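Ficha de datos correspondiente a la versión 2.1 del corpus **Olivares**, colección de recetas domésticas en español transcritas a partir de cuadernos manuscritos. Este documento sustituye a la ficha de la versión 2.0 y debe leerse junto con el archivo `CRITERIOS.md`.

Fecha de publicación: 18 de enero de 2025

## Descripción general

Olivares reúne 2.169 recetas procedentes de 123 cuadernos familiares. Los cuadernos fueron cedidos en préstamo para su digitalización y devueltos a sus titulares una vez completada la transcripción. El corpus se destina al estudio del léxico culinario, de la sintaxis instruccional y de las unidades de medida no normalizadas.

La edición está a cargo del grupo de trabajo Pellura. La coordinación filológica corresponde a Marcelino Guerra y el mantenimiento técnico, a Ademir Portela.

## Contenido del repositorio

| Ruta | Contenido |
|---|---|
| `recetas/` | Un archivo de texto por receta, en UTF-8 |
| `metadatos/cuadernos.csv` | Datos de procedencia de cada cuaderno |
| `metadatos/recetas.csv` | Título, categoría, cuaderno y folio |
| `lexico/ingredientes.csv` | Lista de lemas con sus variantes gráficas |
| `lexico/medidas.csv` | Expresiones de cantidad documentadas |
| `CRITERIOS.md` | Normas de transcripción |
| `CAMBIOS.md` | Historial de versiones |

Las reproducciones facsimilares no se distribuyen. Su consulta puede solicitarse por el procedimiento descrito en el apartado de contacto.

## Estructura de los registros

Cada fila de `recetas.csv` contiene los campos siguientes:

- `id_receta`: identificador estable. No se reutiliza aunque el registro sea retirado.
- `id_cuaderno`: referencia al cuaderno de origen.
- `folio`: numeración moderna a lápiz, con indicación de recto (`r`) o vuelto (`v`).
- `titulo_original`: título tal como figura en el manuscrito. Queda vacío si la receta carece de él.
- `titulo_normalizado`: forma asignada por el equipo editor.
- `categoria`: una de las previstas en el vocabulario controlado.
- `mano`: letra que identifica a la persona que escribe, cuando en un mismo cuaderno intervienen varias.
- `estado`: `completa`, `fragmentaria` o `dudosa`.

Los campos vacíos se representan mediante cadena vacía. No se emplean los valores `NULL` ni `N/D`.

## Criterios de transcripción

La transcripción es conservadora. Se mantienen la ortografía, la acentuación y la puntuación del original, incluidas las vacilaciones entre *b* y *v* y las haches omitidas. Las abreviaturas se desarrollan entre corchetes angulares simples (‹ ›). Las tachaduras legibles se marcan con doble guion y las ilegibles, con la etiqueta `[ileg.]`.

Las adiciones al margen se incorporan al final del texto, precedidas de `[marg.]`, salvo que una llamada de la misma mano indique el lugar de inserción. Las manchas que afectan a la lectura se consignan en el campo `estado`; las restantes no se registran.

Una muestra de 300 recetas fue transcrita por dos personas de forma independiente. Las discrepancias se resolvieron mediante cotejo con el facsímil y dieron lugar a la revisión de los apartados 4 y 7 de `CRITERIOS.md`.

## Medidas y cantidades

Las expresiones de cantidad se conservan en su forma original y no se convierten al sistema métrico. El archivo `medidas.csv` recoge locuciones como *un puño*, *lo que admita*, *una jícara rasa* o *el peso de dos huevos*, con remisión a los registros en que aparecen.

Se advierte de que una misma expresión puede designar cantidades distintas según el cuaderno. Todo cálculo de proporciones entre recetas de procedencia diversa debe tener presente esta circunstancia.

## Léxico de ingredientes

La lematización se realizó en dos fases. En la primera, la herramienta Rurkon propuso agrupaciones automáticas de variantes gráficas. En la segunda, el equipo editor aceptó, corrigió o rechazó cada agrupación. Las decisiones figuran en la columna `revision`.

Los nombres con variación geográfica reciben un lema único, acompañado de la forma documentada. Es el caso de *judía*, *alubia*, *habichuela* y *fréjol*. Para las hortalizas del género *Capsicum* se distinguen los lemas siguientes:

1. `pimiento_verde`: incluye *pimiento verde*, *pimiento de freír* y *pimiento tierno*. Se asigna únicamente cuando el color o el uso constan en el texto.
2. `pimiento_rojo`: incluye *pimiento colorado*, *pimiento encarnado* y *morrón*. Las menciones a conservas se etiquetan además con `conserva`. 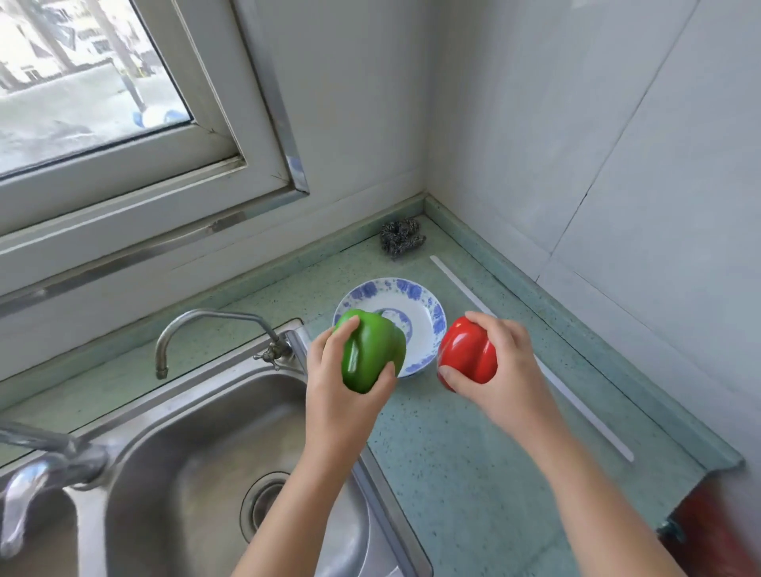 3. `pimiento_seco`: incluye *ñora*, *choricero* y *pimiento de colgar*.
4. `pimiento_indet`: se reserva para las menciones sin especificación. No debe fusionarse con los lemas anteriores en los recuentos de frecuencia.
5. `pimenton`: lema independiente, con subtipos *dulce*, *agridulce* y *picante*.

## Limitaciones conocidas

- La distribución geográfica es desigual. Predominan los cuadernos de procedencia urbana.
- La datación de los cuadernos es aproximada y se basa en indicios internos, tales como precios, marcas mencionadas y recortes adheridos.
- Numerosas recetas son copia de impresos contemporáneos. La fuente se indica solo cuando ha podido identificarse.
- La categoría `remedios` contiene preparaciones de uso medicinal popular. Su inclusión responde a fines documentales y no constituye recomendación alguna.

## Uso y cita

El corpus se distribuye bajo licencia CC BY-NC 4.0. En los trabajos derivados deberá hacerse constar la versión utilizada:

> Guerra, M. y Portela, A. (eds.). *Olivares: corpus de recetas manuscritas*, versión 2.1. Pellura.

## Contacto y correcciones

Las propuestas de corrección se tramitan mediante la apertura de una incidencia en el repositorio, con indicación de `id_receta`, lectura actual y lectura propuesta. Las solicitudes de consulta de facsímiles se dirigirán por escrito al archivo Kisgate, depositario de las reproducciones, y requerirán la autorización previa de los titulares. La próxima revisión del léxico está prevista para noviembre.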